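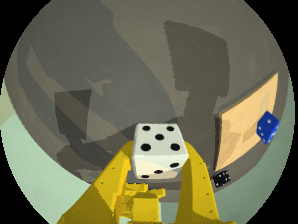
Home | Explore | Machines | Ask a Grown-Up | Search

Can a Robot Pick Up Dice?

Last updated Nov 17, 2023

In September, Hokovura opened its robot lab to visitors. Children aged 7 and up could come in and see how a robot hand learns to pick things up.

Tariq Swati ran the first demonstration. It was on a computer screen. The robot in it was a simulation, a computer model that moves the way a real robot should. The robot had a yellow gripper with two fingers, and its job was to pick up dice.

Picking up a die is easy for you. Your skin feels it, and you know right away if you are squeezing too hard. A gripper has to be told how far to close. If it closes too little, the die drops. If it closes in the wrong place, the die slides out sideways.

The gripper held a big white die, with the five on top and the three on the side facing us. There was a blue die and a black die farther off. The view was round with black corners and looked bent, like looking through a peephole in a door. A very wide lens shows things that way, and the computer can copy it.

Why practice on a computer? Nothing gets broken, and the robot can try over and over. Mr. Swati said one practice run can have 3000 tries in it.

After that, Maham Ansari let visitors steer a simulated gripper with two handles. One handle moved it and the other closed the fingers. Fahad Chaudhry, who is nine, dropped his die twice and then got it.

Words to know
Gripper: the part of a robot that holds things.
Simulation: a computer copy of something real, used for testing or practice.

9 comments | 2 shares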